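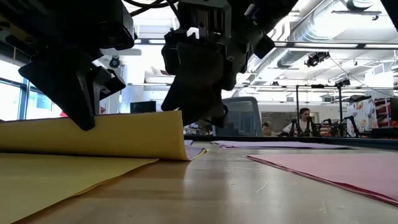
4. Sorting colored paper into a four-place layout

This section covers laying out loose sheets by color before they are filed in the Treltow paper drawer. Complete Section 3 (clearing and wiping the tabletop) first.

4.1 Materials

Colored sheets, four colors: blue, purple, yellow, pink
Light wooden tabletop, level and dry
Treltow color card, supplied
Maximum load per color place: 50 sheets

4.2 Procedure

1. Set the color card at the far edge of the table. The default order is blue upper left, purple upper right, yellow lower left, pink lower right.
2. Place the first sheet of each color flat, long side parallel to the far edge. Leave bare wood between the colors.
3. Add the remaining sheets one color at a time. Finish one color before starting the next.
4. Where two colors overlap, lift the top sheet by one edge and lay it on its own color. Do not pull the lower sheet out from under it.
5. Smooth wrinkled sheets with the flat of the hand, from the center outward.

CAUTION: Do not crease a curled sheet to make it lie flat. Creased sheets catch in the drawer runners.

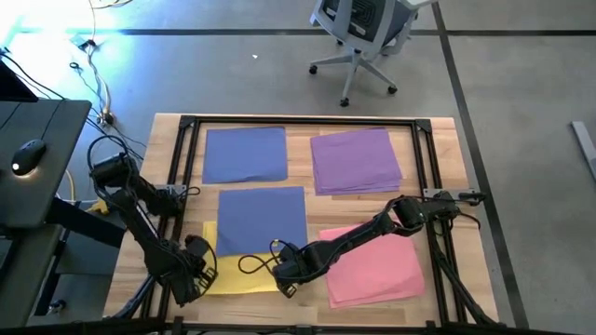 Can two stacks of the same color be kept side by side?
Only while sorting. Combine them into a single stack before squaring the edges in 4.3.

4.3 Squaring the stacks

1. Hold the stack upright by its short sides and tap the long edge on the tabletop.
2. Turn the stack a quarter turn and tap again.
3. Return it to its place. An offset of one or two sheets is acceptable for filing in the open tray, but not in the drawer.

NOTE: Stacks of more than 50 sheets must be divided. The drawer holds 100 sheets per compartment, loaded in two lifts.
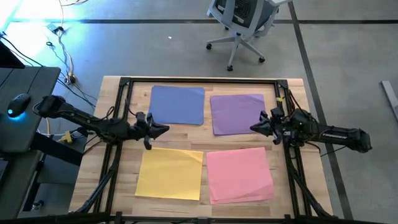

Photo: Carklow Print Services, Fekthorpe

4.4 Checking before filing

1. Confirm that each place holds one color only.
2. Look for folded corners in the pink and yellow stacks. The lighter stock marks easily.
3. File in this order: blue, purple, yellow, pink.

Replacement color cards are listed under part 323 in the Tiwari supplies list. For drawer adjustment, see Section 5.

Rev. December 2, 2023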